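# Copo de malha metálica preto – linha Mirkis

Copo cilíndrico alto em malha de metal preta, com base redonda fechada e boca aberta. Faz parte da linha Mirkis, de organização de mesa e bancada, e vende-se à unidade ou em caixa. Serve para canetas e lápis, mas muitos clientes levam-no para a casa de banho ou para o quarto, para guardar escovas de cabelo e pentes.

A Zarnton distribui a linha completa em Portugal. O copo está disponível apenas em preto.

## Utilização

O copo fica de pé sem suporte e não precisa de montagem. Para escovas de cabelo, recomendamos colocar o cabo para baixo e a cabeça para fora, de modo a que as cerdas não fiquem apertadas contra a malha. Escovas com cabeça oval muito larga ocupam bastante espaço na boca do copo – nesse caso, convém usar um copo só para elas e outro para os pentes.

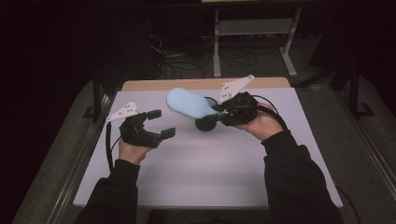 *Escova de cabeça oval azul-clara com cerdas escuras. Vendida em separado.*

A escova não está incluída na embalagem. Para quem procura o conjunto, a El Fassi fornece escovas e pentes que podem ser encomendados no mesmo pedido. As cores variam conforme o lote.

## Características

- Corpo em malha de metal com padrão de losangos
- Base redonda maciça, preta, que assenta direita na mesa
- Rebordo fino no topo, preto
- Sem tampa e sem divisórias interiores
- Acabamento preto por dentro e por fora
- Referência de catálogo: 2,730

A malha deixa ver o que está lá dentro, embora de forma pouco nítida. Objetos muito finos, como ganchos ou clipes abertos, podem prender-se nos losangos. Para esses, é preferível a caixa baixa Vangate, que tem paredes lisas. 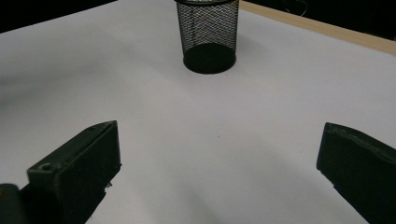
*Copo de malha preto sobre tampo branco com remate em madeira clara.*

## Limpeza

Retire tudo do copo e passe um pano seco ou um pincel macio pela malha, de cima para baixo. Se houver pó acumulado junto à base, use um pano ligeiramente húmido e seque logo a seguir. Não vai à máquina de lavar loiça. Evite esfregões de arame, que riscam a pintura.

Na casa de banho, mantenha o copo afastado do lavatório. Cabos molhados devem ser enxugados antes de serem guardados, pois a base é fechada e não deixa escorrer a água.

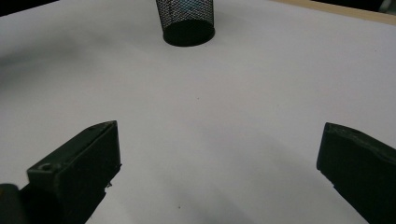 ## Encomendas e entrega

Venda à unidade ou em caixa de 5. O prazo normal de expedição é de 2 dias úteis, exceto em agosto, quando o armazém só expede à terça-feira.

As trocas são aceites com a embalagem original. Se o copo chegar amolgado, envie uma fotografia da base e outra do rebordo, juntamente com o número da encomenda.

Para quantidades maiores ou para escolas e escritórios, fale com Emília Polák, do serviço comercial. Dúvidas sobre peças em falta ou devoluções são tratadas por Rhun Ifans.

Stock atual: 81 unidades.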